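件名: Re: [kotorby-ml:736] 春の持ち寄り市、かごの値段のことなど

コトルビー手仕事の会のみなさま、ヘドヴィカです。 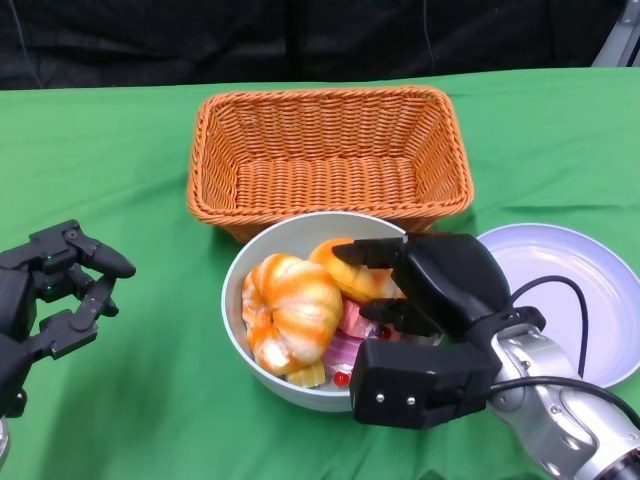
籐色のかごと白い鉢、緑の布の上で

お返事が遅くなってしまってごめんなさい。4月に入ってから庭のことに追われていて、夜になると本を開いたまま眠ってしまう毎日です(おかげで借りた本がまだ3ページしか進んでいません!)。

Michalíkさんが書かれました:
> かごの値段ですが、去年と同じでよいでしょうか。
> 材料の柳が値上がりしているので、私としては少し
> 上げてもいいのではと思っています。あと、編み方の
> 講習を今年もやるのかどうか、早めに知りたいです。

値段のこと、私も上げるのに賛成です。去年は小さい四角のかごを736円で出しましたが、あれは正直なところ材料代がやっと戻るくらいでしたよね。今年は889円でどうでしょう。半端な数字ですけれど、Nomarさんのお店で柳をまとめて買ったときの値段から計算すると、ちょうどこのあたりに落ち着くのです。縁を三つ編みにしたものは手間が全然違いますから、もっといただいてもいいと思います。私など縁だけで一晩かかってしまいますもの。

講習はぜひやりたいです。去年スカムトンから来てくださった方たちが、底を編むところでつまずいていらしたのが心残りで、今年は底だけ先に編んでおいたものをお渡しして、側面から始めていただくのはいかがでしょう。柳は前の晩から水につけておかないと折れますので、当日朝9時に集まる方は、ご自分の分をつけてから寝てくださいね。私は去年すっかり忘れて、お風呂のお湯であわてて戻しました……。

それから、底の編み目の図は会誌の171ページに載っているものがいちばん見やすいと思います。お持ちでない方には写しを差し上げますので、どうぞ遠慮なくおっしゃってください。

お茶のお菓子は私が焼いていきます。くるみが苦手な方がいらしたら教えてくださいね。

ヘドヴィカ・ベネシュ(Hedvika Beneš)

追伸 太いほうの目打ちをどなたかお持ち帰りではないでしょうか。柄に赤い糸を巻いてあるのが私のです。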